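Historia del papel pintado. Apuntes de la sesión 14
Profesora: Radka Stoyanova

Lectura previa: el capítulo de Hedegaard sobre el ornamento. Son 49 páginas y la mitad son notas al pie, así que conviene empezar por las notas.

Hoy toca el motivo ondulante: curvas de nivel, vetas de madera, aguas de mármol. Al manual le parece de mal gusto y le dedica un párrafo.

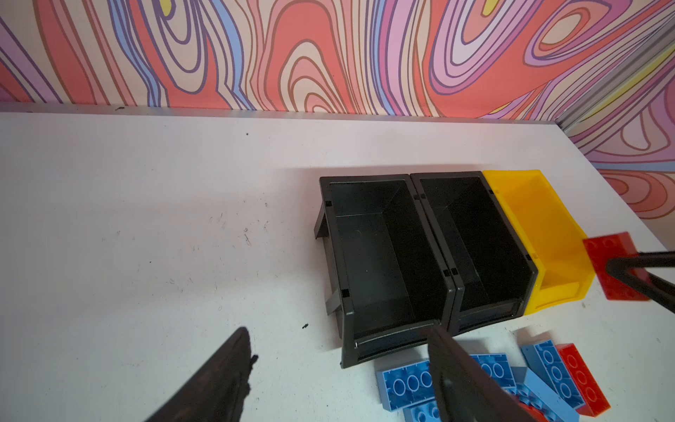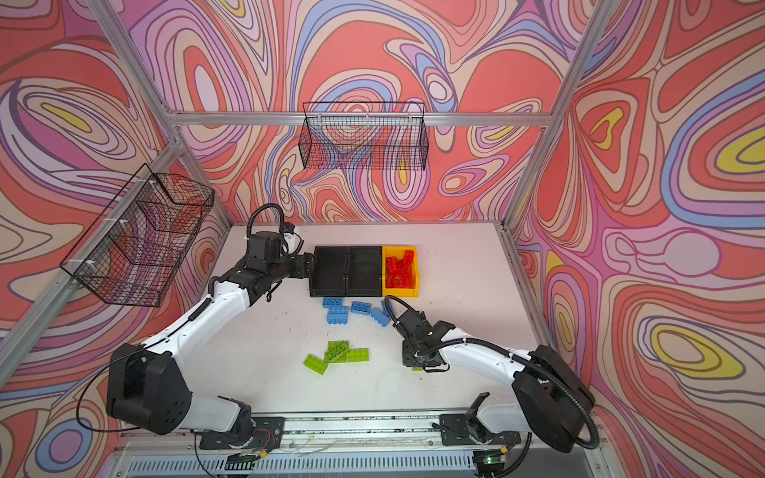
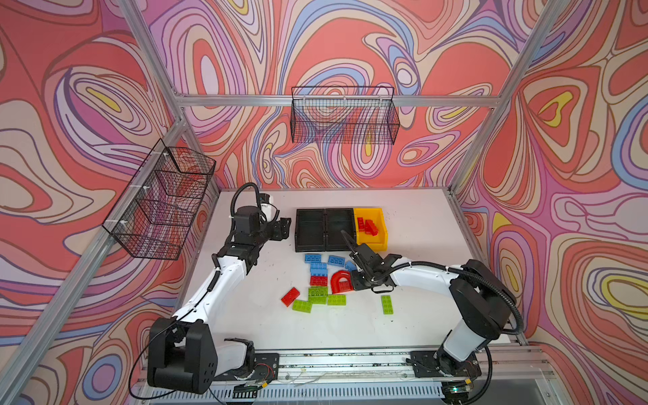 Remolinos en rojo coral o salmón, rosa, lavanda y azul, con perfil oscuro.

1. El rapport. Es la distancia a la que el dibujo vuelve a empezar. Un rapport corto delata la repetición enseguida; uno largo la esconde y encarece el rollo. El cliente siempre quiere el largo al precio del corto.

2. El case. Puede ser recto, saltado o libre. En el saltado cada tira se desplaza respecto a la anterior y se desperdicia papel. Los presupuestos suelen olvidarlo, casualmente.

3. El contorno. La línea fina separa tintas planas y disimula un mal registro entre colores. Buena parte de lo que llamamos estilo empezó tapando un error de imprenta (tesis de Hedegaard, discutida en la nota 19, con bastante mala leche).

4. La escala. Un motivo grande en una pared pequeña se lee a trozos. Morris lo sabía; mi casero, no.

Para la próxima sesión: calcular los rollos del ejercicio de Tronditcombe, con case saltado. Quien entregue decimales de rollo, que me diga dónde los compra.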